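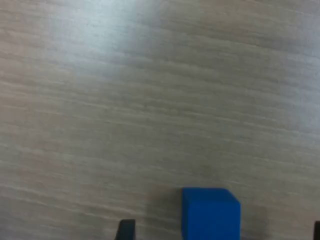 A pale tabletop with a streaky grain pattern.

Why does wood have lines in it?

Look closely at a plank, a door or a wooden spoon and you will probably find lines. They may be straight or wavy, dark or light. People call this pattern the grain. To understand where it comes from, we need to start with a living tree.

How a tree grows

A tree grows in two ways. It gets taller at the tips of its branches, and it gets wider all the way round its trunk. The widening happens in a very thin layer just under the bark, called the cambium (say it "KAM-bee-um"). Each year the cambium makes new wood on its inner side and new bark on its outer side.

This means the oldest wood is in the middle of the trunk and the newest wood is near the outside. If you hammered a nail into a trunk and came back years later, the nail would be at the same height. The trunk would be fatter, and might even have grown over the nail.

Light rings and dark rings

In countries with warm summers and cold winters, a tree does not grow at the same speed all year. In spring there is usually plenty of water and the tree grows quickly. The wood it makes then is often paler and has bigger spaces in it. Later in the summer growth slows down, and the wood is often darker and more tightly packed. In winter the tree rests.

One pale band and one dark band together make one year's growth. This is called a growth ring. If you count the rings on a stump, you can work out how old the tree was. A tree with 70 rings lived for 70 years or very close to it.

In some hot, wet parts of the world the weather hardly changes through the year. Trees there may have very faint rings, or none that you can count.

From rings to stripes

A stump has circles on it, but a plank has stripes. How can both come from the same tree?

Think of a stick of rock from the seaside. If you snap it across, you see round shapes. If you could slice it from one end to the other, the same colours would show up as long lines. Wood works in the same way. Cut across the trunk and you see rings. Cut along the trunk and you see the edges of those rings as lines.

The place where the saw goes in matters too. A plank cut straight through the middle of the trunk often has lines that are close together and nearly straight. A plank cut nearer the side tends to have wide curves and pointed arches, a bit like the lines on a map that show hills.

What is a knot?

A knot is the place where a branch joined the trunk. The trunk kept growing outwards each year and wrapped new wood around the bottom of the branch. When the trunk is sawn up, that part of the branch shows as a dark round or oval spot. The lines around it bend, like water going round a stone.

Reading the weather

Rings can tell us more than a tree's age. A wide ring often means a good year for growing. A narrow ring can mean there was too little rain, or that insects ate the leaves, or that bigger trees nearby were taking the light.

Scientists who study rings do not have to cut the tree down. They use a hollow drill to take out a thin rod of wood, called a core. The rings show up along it as stripes. By matching the patterns in living trees with the patterns in old roof beams, they can learn about the weather from long before anyone wrote it down.

Is it always real wood?

Many tables, shelves and floors have a wood pattern but are not solid wood. There are two common kinds.

Veneer is a very thin sheet of real wood glued on top of something cheaper. The grain is real, but it does not go very deep.

Laminate has a printed picture of wood grain under a hard, clear layer. Because it is printed, the same pattern may appear again somewhere else on the floor or table.

It can be hard to tell them apart just by looking. One clue is at the edge. In solid wood, the lines on top should carry on over the side. On the end of a solid plank you may also see parts of the rings, curved like slices of onion.

Try it yourself: grain rubbings

You will need thin paper, a wax crayon with its wrapper taken off, and a piece of rough, unpainted wood.

Lay the paper on the wood and hold it still. Rub the side of the crayon gently over the paper. The raised lines will come out dark and the dips will stay pale. Try the end of the plank as well, and write on each sheet which part of the wood it came from.

Words to know

Cambium - the thin growing layer under the bark.
Core - a thin rod of wood taken from a tree so its rings can be studied.
Grain - the pattern of lines in wood.
Knot - the place where a branch joined the trunk.
Veneer - a thin sheet of real wood glued to another material.

Written by Seren Griffiths. Checked by Alun Lewis.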